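Sorting the Small Things: the Long Table at Devdale

Last updated: September

We spent most of September going through the small things in the craft and cooking room at Devdale. The cupboards had been done in the spring, but the things that live out on the tables had not, and they had drifted. This page has pictures from the long table and some notes on what went where. Pages for the paint corner and the sewing shelf will follow when the pictures are in order.

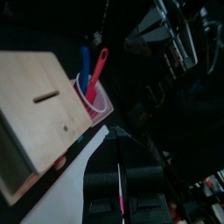

Red cup in its pinkish container, with the red spatula and a blue handle in it, next to the wooden box.
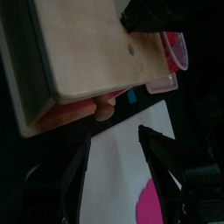
The rule we settled on for the tables was that anything small stands in something, and anything tall stands in something heavy enough to hold it. Before that, spoons, brushes and spatulas were laid flat in whichever tray had room, and people picked up the tray to find one item and put it down somewhere else. Standing things up takes less space and you can tell from the doorway what is there. A cup inside a second container works well for this. The red cup was one of the first we set up that way, and the clear pinkish plastic round it is easy enough to spot among the darker things. Efa Trevor wanted all the cups to be the same colour. In the end we kept what we had, and the children now ask for things by the colour of the cup, so it has been left alone.

How the room is laid out

The long table runs under the windows, with the sink at one end and the door to the yard at the other. The shelf above it is 130 cm long and takes the storage jars. We did think about fitting a second shelf below it, but the taps are in the way and the jars would have to come out sideways.

The deep drawers are 47 cm front to back. Anything pushed to the back of one of those is lost until the next clear-out, so they now hold only large flat items such as baking sheets, cutting mats, the roll of oilcloth and the drying racks. Small things are not allowed in them. Cledwyn Gronow put a strip of wood across the middle of the top drawer to stop the mats sliding, and it can be lifted out when the drawer needs washing.

The corner by the yard door is for wet things. Aprons hang there, and there is a crate for boots.

Spatulas and stirrers

These are shared between cooking and craft, which caused most of the trouble. Glue had got on to several of the cooking ones and flour paste on to the rest. They have now been split. Cooking spatulas are kept in cups. Craft spreaders are kept in the tin with the dent in it, by the paint, and have a band of tape round the handle.

A spatula with a hole in the end of its handle can go on a hook, and we tried that first. The hooks were too high for the younger ones and too close together for anyone else. Cups were simpler. The hooks now hold the oven gloves and the sieve.

If a spatula has a split edge, please put it in the craft tin and tape the handle. It will still spread paste.

Wooden pieces

We have a great many of these and they come from all over. Some were made by Cledwyn in the workshop, some came in a crate from the old room at Wynne, and the rest have been handed in over the years without a note. Most are pale wood, unpainted, and they mark easily. We have decided to leave the marks. Sanding was tried on one of the trays from Wynne and it came out a different colour from all its neighbours and felt furry for weeks.

The wooden box in the first picture, with the narrow slot and the small round hole below it, stays on the long table. It is entered in the book as item 144. It had been listed under toys, then under storage, and is now under "wood, various", where Gráinne has put everything that people disagree about. Anyone who wants it moved should talk to her.

Pegs and knobs of plain wood have their own jar. They roll, and the floor slopes slightly towards the yard door, so if one goes missing look under the boot crate before you look anywhere else.

Painted wooden pieces are kept apart from plain ones. The red paint on the older pieces comes off a little when it is damp and leaves pink marks on whatever is next to it.

Cups and containers

The plastic cups were washed by hand. We did try a few in the dishwasher at the bottom of the rack and two of them went out of shape, so hand washing it is. Warm water, a drop of washing-up liquid, and leave them upside down on the rack overnight. Do not stack them when they are damp. They stick, and the only way to part them is to stand the lower one in hot water for a minute and twist.

The see-through containers show every fingerprint. A dry cloth is enough. The blue spray cleaner leaves a film on them and should be kept for the windows.

Containers without lids go on the table. Containers with lids go on the shelf. If you find a lid by itself, the lid basket is under the sink, and it gets matched up at the end of each month by whoever is on the late session.

Labels

We used brown card labels tied on with string for anything with a handle, and white stickers for jars. The string ones have lasted. The stickers came from Skolberg and were fine on glass but would not stay on plastic, so the plastic containers have had theirs written on with a paint pen. Gediminas Eglītis did all the lettering in one evening and it is much neater than what was there before. He left the pen in the top drawer. Please put the cap back on until it clicks.

Wood has not been labelled. Stickers lift the grain when you pull them off.

What left the room

Four bags went out. Two were broken plastic and dried-up pens. One was fabric scraps, which Seren Prosser has taken for stuffing. The last was mixed kitchen things that we had several of and never used: egg cups, an ice cream scoop with a loose handle, jelly moulds, and a quantity of cake tins with no bottoms. The jelly moulds went to the Grolldale room, where they say they will use them for plaster.

We kept more than we meant to. The biscuit cutters in particular should have been thinned out, but every one that was held up had somebody to speak for it.

Still to do

The table top needs a proper clean with the things off it. It is dark, and crumbs and dried glue don't show until you run a hand across it. We would like to do this before the half-term sessions begin.

The jar shelf needs a lip along the front edge. Cledwyn has the timber.

The book needs copying out. The first pages are coming loose and there are entries in several different hands, some of them crossed through and then put back. If you can read the entry next to the rolling pins, please tell Gráinne what it says.

Brushes have not been touched at all and will need an afternoon to themselves.

Comments

Seren P.
Good to see the long table done at last. The fabric scraps have already made one draught excluder and most of another. If there is any more corduroy I'll have it.

Marged
We had the same problem with glue on the cooking things. We gave up on tape in the end as it went slimy in the wash. A notch cut in the handle with a craft knife does the same job and doesn't come off.

Gráinne Hegarty
Thanks Marged, the tape is holding so far but they haven't been through many washes. I'll mention the notch to Cledwyn. Seren, the corduroy is in a bag on your peg.

Tom at Grolldale
The jelly moulds arrived safely. The rabbit has a crack in one ear but plaster comes out of it well enough if you grease it first. Do you want the cake tins back? They were in the same bag and we can't find the bottoms either.

Efa
I still think the cups should match.

Contact: leave a note for Gráinne Hegarty in the craft and cooking room, Devdale. Text and pictures copyright of the Devdale room. Please ask before copying. Back to top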